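Notebooks > Textile bench > Wool sock wash trials, May

OK so the shrinkage thing is finally starting to make sense! I ran the second batch of the Mundstead yarn socks this morning at 40 degrees, same wool detergent as before (the Doucette one, half a cap), and the cuffs came out fine but the feet pulled in a lot more than I wanted. I'd been blaming the yarn. Now I think it's the spin speed – I had left the machine on its default and the first batch went through on the gentle setting.

Manon Pelletier stopped by and asked if I'd blocked the samples before measuring. I had not. So the early numbers for batch one are a bit suspect, and I've put a pencil mark next to them. From now on: soak, press in a towel, lay flat, leave overnight, then measure heel to toe along the fold.

Stitch count on the Hiswood pattern is 80 at the cuff, which feels tight for a heavy yarn. Might try going up a needle size.
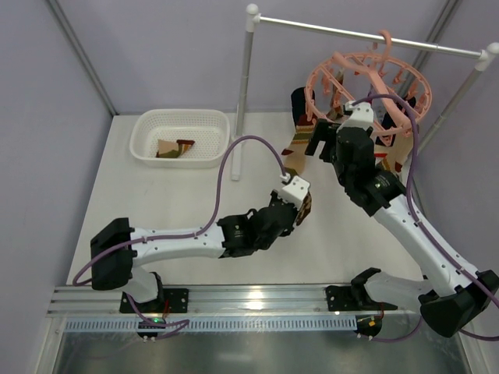 Still need to order more of the undyed skeins from Tukport, the 50 gram ones, and ask if they can send them all from one dye lot this time (yes, undyed wool varies too, I checked). Next run is cold wash, no spin at all, and I want to weigh everything before it goes in. Bring the good scale back from upstairs.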